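Director's Diary, October 2019

The Hidton Institute began the month with the annual review of its records. The archive at Curnarville now holds 2266 bound volumes of parish, school and council papers, and the review confirmed that 201 of them require new covers before they can be issued to readers. The work will be shared between the bindery and an outside firm, Veser, on the same terms as last year.

I met Girish Sisodia in the morning to settle the order of the repairs. He recommended that the school registers be treated first, as requests for them rose sharply in September. I agreed. The council minutes will follow, and the maps will wait until the new flat cabinets are delivered.

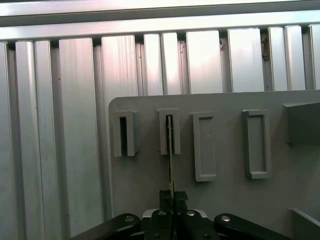 A thin strip held upright at one of the raised slots.

The afternoon was given to the reading room. Readers have asked for longer opening hours, and the present arrangement – nine in the morning until four – does not suit those who travel from the coast. I have proposed that the room remain open until seven on one evening each week for a trial period of three months. Staff will be consulted before any notice is posted. 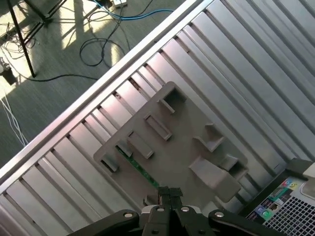
Correspondence was heavy. The Pathak bequest has been accepted in principle, subject to a full list of its contents. The family wishes the letters to be kept together and not divided by subject, and I have replied that this is our normal practice. A request to borrow the 1880s harbor plans was declined on grounds of condition. Copies have been offered in their place.

The heating in the east store was again below the required level overnight. The engineer has adjusted the valve and will return to take further readings. Until then, no volumes are to be moved into that store.
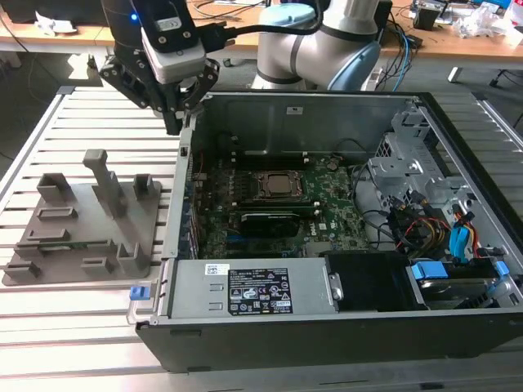
I closed the day by reading the draft of the annual report. The section on acquisitions is sound but too long, and the tables should be placed at the back. Girish will revise the text on lending. The index to the Curnarville burial records remains unfinished, and I have asked for a written estimate of the hours needed to complete it.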